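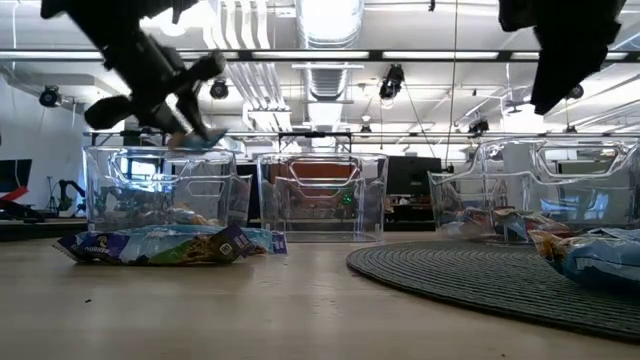 **Sitzung 4: Krankenhausinfektionen und was Meldezahlen hergeben**

Grundlage ist die Fallstudie »Godcombe« (Ghumman/Mạch), Kapitel 2 und 3 bitte vorher lesen.

Die Klinik meldete nach Einführung ihres neuen Hygieneplans einen Rückgang der Wundinfektionen von 93 auf 11 Fälle. Klingt beeindruckend. Im Bericht fehlt allerdings der Nenner für das zweite Jahr. Im ersten wurden etwa 2,900 Eingriffe ausgewertet, danach nur noch die »vollständig dokumentierten«. Wie viele das waren, steht in keiner Tabelle.

Punkte für die Diskussion:

- Nachbeobachtung: Wer nach der Entlassung zum Hausarzt geht, taucht in der Klinikstatistik nicht auf. Mạch hat 344 Patienten angeschrieben; die Rücklaufquote verschweigt der Anhang.
- Definition: Zwischen beiden Jahren wurde »oberflächliche Infektion« neu gefasst. Ghumman hält das für unerheblich. Belegt wird es nicht.
- Meldeanreiz: Die Abteilungsleitung wird an genau der Zahl gemessen, die sie selbst liefert.

Der sogenannte Mirnov-Index (S. 14 im Reader) soll das alles korrigieren. Ich bin nicht überzeugt: Er gewichtet nach Risikoklassen, die wiederum das Haus vergibt.

Zur nächsten Sitzung: Gellenetti, Abschnitt zur Offenlegungspflicht gegenüber Patienten. Dazu eine halbe Seite: Welche Angabe müsste Godcombe nachreichen, damit der Rückgang prüfbar wird?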